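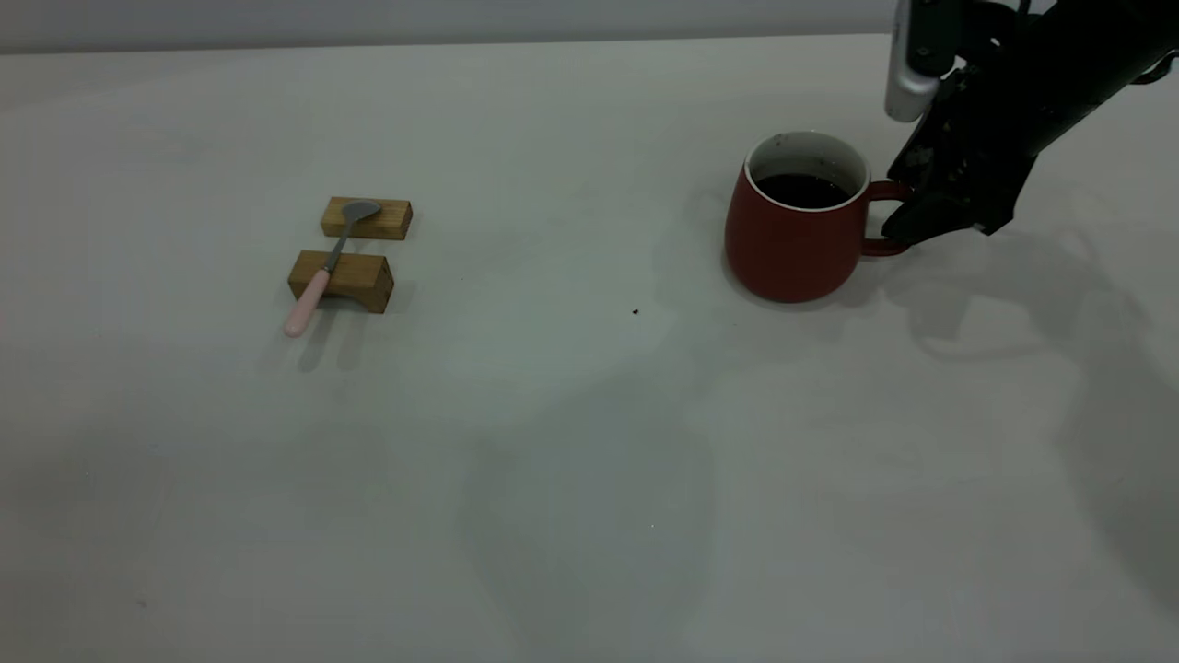 A spoon resting across two small wooden blocks.

Hello again from the Stikstead shop! It's been a mad July so far, with 18 of you now signed up for the autumn placements and a waiting list for the water and sanitation course (sorry, I am chasing a bigger room). 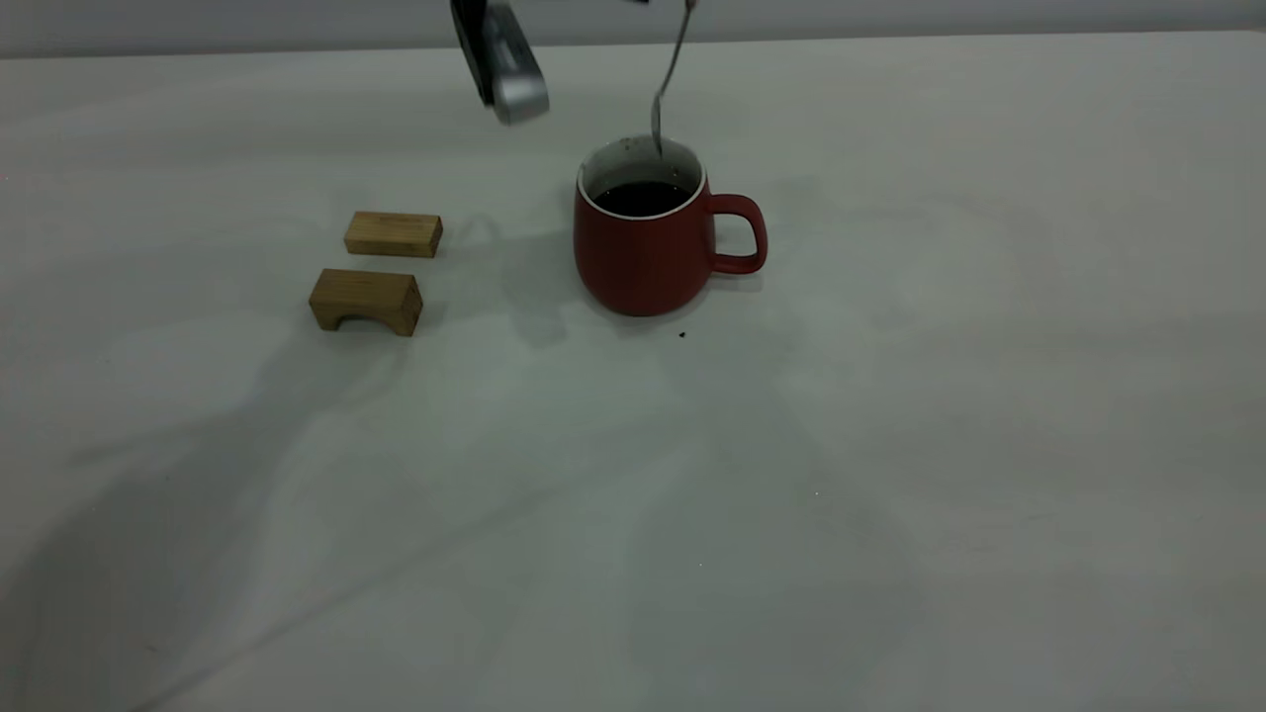 Photo: Ruritz

I've had lots of emails asking what to pack for a first posting, so: less than you think. The small plane up to Jinier allows 17 kilos, boots included, and they do weigh you with your bag. Take a head torch, spare glasses and photocopies of everything. I took a hairdryer on my first one and still get teased for it.

The Giannakopoulos hardship fund is open again too, with grants of up to 300 pounds towards jabs and visas. Do apply, even if you think somebody else needs it more!
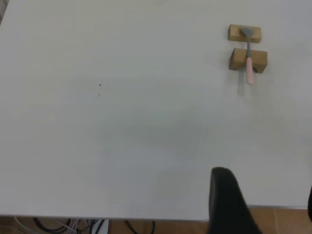

Two blocks on a white table.

Forms are on the website, or ring me on extension 338, mornings best.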